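Cuvadcombe Handball Club to move home matches to Millevar Hall from January

For immediate release
October 1, 2024

Cuvadcombe Handball Club will play its home matches at Millevar Hall from January, after signing a three-season agreement with the hall's operator. The first match at the new venue will be the women's first team's league fixture against Tenine. The men's first team will play there the following weekend.

Both senior sides will complete the first half of the current season at the Station Road sports hall, where the club has played since it was formed. Station Road will remain the base for junior training on weekday evenings and for all under-12 matches.

Millevar Hall has seating for 2313 people, compared with 300 at Station Road. The club does not expect to use all of the seating for league matches. For most fixtures only the two long sides of the court will be open, with the end blocks behind the goals kept closed unless advance sales make them necessary. Cup ties and the derby against Tenine are likely to be exceptions.

The court at Millevar Hall is full size and has the run-off area required for matches in the top two divisions. Station Road does not have this, and the club has been playing there under a dispensation which runs out at the end of the season. Without a move, the women's first team would not have been eligible for promotion, even if it finished in one of the two promotion places. The team is currently second in the table.

Head coach Tímea Bakos said: "The players have known for a while that we needed a bigger court. At Station Road the wings have very little room and the wall is close behind the goal, so we play a certain way at home and then have to change it when we go away. At Millevar we can train and play the same handball every week. I would have liked to start the season there, but January is fine. We have four home games before the break and I want the points from those first."

The senior squads will train at Millevar Hall on Tuesdays and Thursdays from 7.30pm. Goalkeeper sessions will be held on the same evenings from 6.45pm. The under-18 squads will have the court for one session every other week, so that players moving up to senior handball are used to the larger space.

Club chair Graziella Longo said: "We have spoken to three venues over the past two years and this was the only one that could offer us regular weekend dates. It costs more than we pay now, and we have been open with members about that. Part of the difference is met by our sponsor, Kun, who have extended their backing to match the hall agreement. The rest will have to come from tickets and from the bar. Membership fees will not go up this season."

Kun, whose name has appeared on the club's shirts for the past two seasons, will also have its name on the court surround and on the scorers' table. The playing kit is unchanged.

Tickets and season passes

Season passes already bought for the current season will be valid at both venues. Pass holders do not need to exchange their cards. Seats at Millevar Hall are numbered, and pass holders will be contacted by email in November and asked to choose a seat before general sale opens. Anyone who has not replied by the closing date given in the email will be allocated a seat in the main stand on the side of the team benches.

A half-season pass covering all home league matches from January will cost £46 for adults. Under-16s will be admitted free when accompanied by an adult pass holder. Tickets for single matches will go on sale online two weeks before each fixture, and a smaller number will be available at the door for cash or card. Doors open one hour before throw-off.

Carers accompanying disabled supporters will be admitted free of charge. There are wheelchair spaces at court level on both long sides, reached by a ramp from the east entrance, and an accessible toilet next to the same entrance. Supporters who need one of these spaces are asked to contact the club office before the day of the match.

Getting there

Millevar Hall is on the ring road, a 15-minute walk from the town centre. The number 3 bus stops outside and runs every half hour on Saturdays until the late evening. The Sunday service is hourly, and throw-off times for Sunday matches have been set to fit in with it. Parking is free in the north car park after 1pm at weekends. The south car park is reserved for team coaches, officials and blue badge holders.

Bags larger than a small rucksack will not be allowed in the seating area. Drums are permitted in block C only. Resin must not be taken outside the court and changing rooms, and this applies to visiting teams as well as to the club's own players. 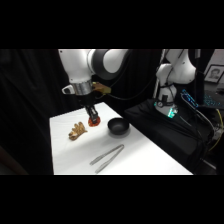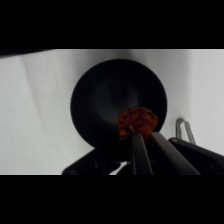
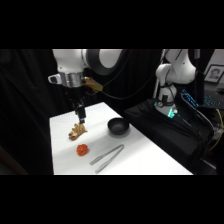

Remaining fixtures at Station Road

The women's first team has four home league matches left at Station Road and the men's first team has three. Tickets for all of them are on sale now at the usual prices. The last senior match at the old hall will be the men's game on the final weekend before the winter break. Former players from both sides have been invited, and there will be a short presentation on court at half time. Anyone who played for the club at senior level and has not yet received an invitation can ask for one through the office.

The match programme for that day will include a list of all senior players to have appeared for Cuvadcombe at Station Road. The club would be glad to hear from anyone who has team sheets, programmes or cuttings from the early seasons, as the records for some of those years are incomplete. Items can be left at the desk on match days and will be returned after copying.

Media information

Press seats at Millevar Hall are in the top row of the main stand, with power and wifi. Requests for accreditation should reach the club office by noon on the Thursday before the match. Tímea Bakos and one player from each side will be available for interview after every home fixture. Requests to speak to Graziella Longo about the hall agreement should also be made through the office.

Ends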